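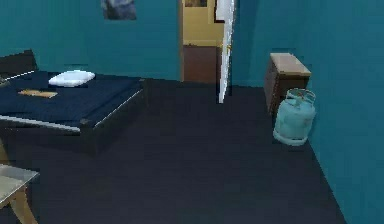
Call for Participants: Home Sleep and Bedroom Temperature Study

Kuusk Sleep Laboratory, Lesumska

Study status: open for enrollment
Places: 298
Time required: 20 nights, plus two visits
Compensation: up to $1,000

Purpose

The study measures how changes in bedroom air temperature during the night relate to sleep length, time awake and morning alertness. Most published work on this subject was done in laboratory bedrooms with fixed temperature settings. The present study collects data in ordinary homes, with the participant's own bed, bedding and heating or cooling system.

An earlier survey by the laboratory received 1,481 completed questionnaires on bedding, window use and thermostat settings. Answers from that survey were used to set the temperature ranges for this study. Survey respondents may apply but receive no priority.

Who can take part

Applicants must:
- be between 25 and 64 years old
- sleep at the same address for the whole measurement period
- live within the Lesumska metropolitan area
- go to bed between 9:00 p.m. and 1:00 a.m. on most nights
- be able to read and complete forms in English

Applicants cannot take part if they:
- work night shifts or rotating shifts
- have been diagnosed with sleep apnea, narcolepsy or restless legs syndrome
- take prescription sleep medication
- are pregnant or care for an infant at night
- use a heated mattress pad or electric blanket and are unwilling to switch it off for the study

Sharing a bed is permitted. The second person is not measured and must sign a short consent form. Pets that sleep on the bed must be reported at screening.

What participants do

Screening is done by phone and takes 25 minutes. Eligible applicants then attend a first visit at the laboratory, where height, weight and blood pressure are recorded and the equipment is issued.

The equipment consists of a Tremo wrist recorder, two air sensors and a mattress strip. One air sensor is placed at pillow height, no more than three feet from the head of the bed. The other is placed on the wall farthest from any window. The mattress strip lies under the fitted sheet at chest level. None of the equipment records sound or images.

The wrist recorder is worn from one hour before bedtime until one hour after getting up. Each morning before 10:00 a.m., participants complete a sleep diary of nine items. Any change of blanket, comforter or sleepwear during the period is entered in the diary. Caffeine and alcohol are not restricted, but the time of the last drink must be noted.

The thermostat schedule is assigned at random at the first visit. Half of the participants keep their usual settings. The other half follow a schedule in which the set point is lowered by three degrees Fahrenheit at bedtime and restored at 6:00 a.m. Participants cannot choose their group.

Equipment is returned at the second visit, which takes 40 minutes.

Payment

Payment is made by bank transfer within four weeks of the second visit. Participants who complete all nights receive the full amount. Those who withdraw early are paid for each night with a valid recording and a completed diary. Parking at the laboratory is free.

Risks and data

The wrist recorder may cause mild skin irritation. Bedrooms on the lowered schedule may feel cool, and extra bedding may be used. Participants may withdraw at any time without giving a reason.

Recordings are stored under a study number, separately from names and addresses. Identifying information is deleted two years after the study closes.

How to apply

Complete the form on the study page and select "Home Temperature" as the study title. Applications are reviewed in the order received. The first measurement period begins in January, and enrollment closes when all places are filled. Applicants who are not selected will be notified by email.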